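Workshop Gallery: Server Board Work at Vornstead

Pictures from the bench, with a few notes on the job.

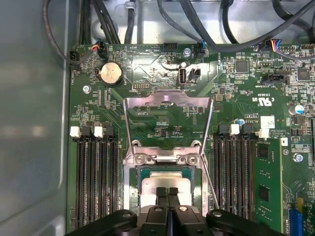
Vornstead takes in used servers and workstations, mostly from small offices and schools, and gets them ready for a second round of use. Board work is the slow part. Every machine has its processor and memory checked before anything else is decided, and with the board still in the chassis there isn't much room to work. The metal load plate is up and the processor is in its socket, with the thin retention lever lying out toward the memory on the right. The four slots on the left are empty, and one green memory module is in place on the far right. The coin-cell battery is still in its holder near the top left.

About the socket

The plate and lever hold the processor down against the contacts. When we open one, we look at the top of the processor first for old thermal paste, then at the edges for chips or scratches. The processor is lifted straight up by its sides and goes into a tray. If it is going back in, the corner mark is matched before it is set down. It should drop in under its own weight. We don't press on it.

Bent contacts are the most common fault we find on used boards. Hae-won Oh does the straightening under a magnifier and keeps a note of each one. A board with more than 2 bent contacts goes on the parts shelf.

About the memory

Slots are tested one at a time with a module we know is good, and then filled in the order given in the board manual. The latch has to be open before the module goes in, and it has to close at the end. Modules that come out of a machine are bagged with its ticket number so they don't get mixed with stock. Mixed sets are sorted by size and speed later on, usually in the afternoon when the bench is quieter.

Rokeya Matubbar runs the memory tests. A full pass takes 6 hours on the larger machines, so those are set going before closing and read the next morning.

Battery and cables

Coin cells are replaced on every machine we sell, whatever they measure. A flat one loses the clock and the setup settings, and the new owner ends up calling us about it. Fan leads stay plugged in unless the fan itself is being changed. Cables that cross the board are moved to the side and tied loosely – pulling them tight puts strain on the headers.

Where the machines go

The last large batch came from Josow, who closed an office in March and sent us 20 machines. Some were complete and some had been picked over for memory already. The ones that passed went to Wijaya for their training room. The rest are being used for spares.

Have something to send us?

We take single machines as well as full racks. Please remove your drives first, or tell us that you want them wiped. Leave the heatsink on if you can, as it protects the processor in transit. Loose memory should be in anti-static bags or the original trays. Pickup is free for anything over 200 pounds in total weight, and smaller loads can be dropped off at the side door.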